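3.2 Wording of listings and time to first viewing

We were surprised, and delighted, by how much the opening sentence of a home listing seems to matter!

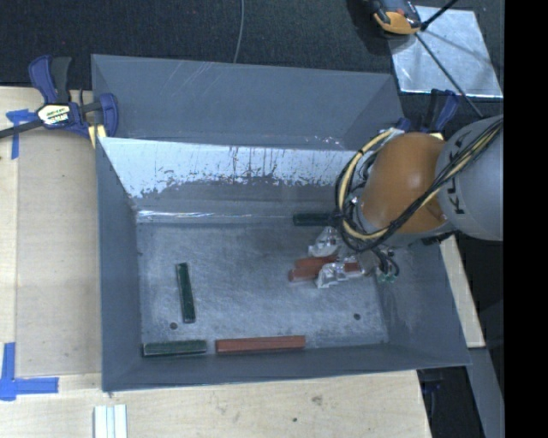 Figure 3. Open-topped metal bin beside a pale wooden work surface.

Lwazi Buthelezi, reading an early draft of this section, objected that buyers look at the price and the number of bedrooms first, and that any effect of the opening sentence might simply reflect better agents writing better sentences. It is a fair point, and it pushed us toward what became our favorite part of the study. We went back to the Flimmont listings and compared homes only within the same agency, so that each Jenance listing was set against other Jenance listings, and each Doson listing against other Doson listings. The pattern held in both!

Listings that opened with something a visitor could check on arrival (a south-facing kitchen, a deck off the main bedroom, a two-car garage) drew their first viewing request 3 days sooner than listings that opened with general praise such as "charming" or "must see." The gap was widest for smaller homes, those between 1,000 and 2,000 square feet, where many similar places compete for the same buyers and a single concrete detail can do a lot of work.

The exceptions were just as interesting. In the Nel neighborhood, 17 listings opened with the view, and these behaved like neither group: requests came quickly, but many were canceled before the visit. We suspect that buyers looked up the street online and found the view smaller than they had hoped, although our records do not give reasons for cancellation, so we leave this as a guess.

We also tried sorting by the length of the whole description, fully expecting longer texts to do better, and found no clear link at all. Spring listings, especially those posted in May, moved fast whatever their wording, and we treat them separately in Section 3.3.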